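Stage Safety Walkthrough – Andach Stage, Short Film "Emer"

Done before load-in and repeated at the start of each shooting block. OK means no action. FIX means it has to be sorted before anyone works in that area. WATCH means it can be used, but the person named checks it again at lunch.

Stage size: 1,810 square feet
Max people on the floor, cast and crew: 40
Walked by: Stelios Moschos, with Annelies Schwaiger (art department)
Time: 6:40 a.m.

EXITS AND ACCESS

Main door opens fully – OK
Push bar is stiff but it releases. Building has been told.

Rear door clear inside and out – FIX
Inside was clear. Outside, the bakery next door had left racks across the landing. Moved them, then asked at the bakery for them to stay moved. Has to be looked at again before call time, and whoever opens up should do it.

Exit signs lit – OK

Fire lane around the set walls – WATCH (Annelies)
The kitchen set was built closer to the east wall than the plan shows. There is enough room to walk through with a case in one hand. No furniture or flats get parked there between setups. If the director wants the wall pulled, it goes to the north end and not into the lane.

Ramp to loading door – OK
Grip tape replaced in February. One corner is lifting, not enough to catch a wheel yet.

FIRE

Extinguishers in place and in date – OK
One by each door, 5 lb, tags current. The one in the makeup room was behind the coat rack, and it's on its hook again.

Drapes and backings flame treated – WATCH (Sivaprasad)
Certificate seen for the black drapes. The painted backing came in from another show without paperwork. Keep all lamps away from it until the paperwork arrives or we do a patch test.

Candles and other open flame – N/A
The dinner scene was rewritten to use battery candles. If real ones come back into the script, this section gets done over and the fire office gets a call.

CABLES AND BACKDROPS
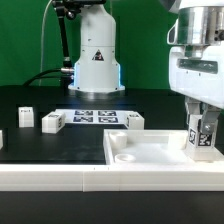

Cable runs on the floor have to be flat, taped at the crossings and kept out of the walking path. The main run from the distro to the set is fine. The run to video village was across the doorway of the makeup room and has been re-laid along the wall. Anything that drops from above needs the same attention. A thin white cable hanging straight down in front of a green backdrop is easy to walk past, and it will be in the shot if the camera swings that way, so tie it off to the side or take it down. A cable lying along the back of a table is all right if it has slack and does not reach the front edge. Do not leave loops at shoulder height.

Cable ramps at door crossings – OK

Connectors off the floor near the rain window – FIX
Two were sitting in the drip tray area. Lifted onto apple boxes and bagged. Effects is not to run water until Themis Athanasiadis has looked at it himself.

Outlets and distro tested – OK
Test button works on all the protected outlets. The panel door needs a new latch. It is taped shut for now, and the tape should be one strip only so it can be pulled in a hurry.

OVERHEAD

Safety lines on all hung fixtures – FIX
One fixture over the hallway set had a clamp and no line. Line added at 7:15, rechecked, now OK.

Pipe ends capped – OK

Ladders – WATCH (grips)
The tall one has a bent spreader. It was tagged last time and somebody took the tag off. It is now outside in the truck. Please leave it there.

Sandbags on every stand – OK
A couple are leaking. Swap when the new ones come.

SET AND PROPS

Stairs and platforms – OK
The platform under the bedroom has been walked on by three of us at once with no movement. The handrail on the stair is dressing and will not hold weight. Tell the cast, every cast member, before rehearsal.

Breakaway glass stored apart from real glass – OK
Labeled on both sides of the box.

Sharp props – OK
The kitchen knife is the rubber one. The real one for the close-up stays locked in the prop cart and is signed out.

Fresh paint – WATCH (Annelies)
Hallway was painted overnight. Doors were open and the fan was on. Smell is light. Give it until the first break before we put people in there for any length of time.

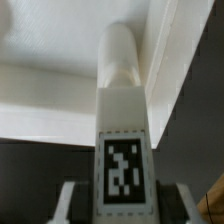

Comments by Loukia Giannakopoulos, first assistant director
Andach Stage, March

I read this out at the morning safety meeting and took questions. A few notes to go with it.

The fan is too loud to run during takes. We will stop shooting for ventilation every 2 hours while the hallway is in use, whether or not people say they can smell anything. That time is in the schedule.

Sound asked to move their cart into the fire lane because it is the quietest spot. The answer was no. They are by the wardrobe door for now – not ideal, and we will try to find them something better.

Open items at wrap of day one:

Rear door landing – racks were back at 4 p.m. I have written to the landlord.
Painted backing – still no certificate.
Panel latch – ordered.
Rain window – cleared by Themis, water allowed on low only.
Stand bags – waiting on Fateo for the delivery.

Next walkthrough is at the changeover to the bedroom set. Zalewska will have their rigger here for that one, and I would like the overhead section done first while the floor is still empty.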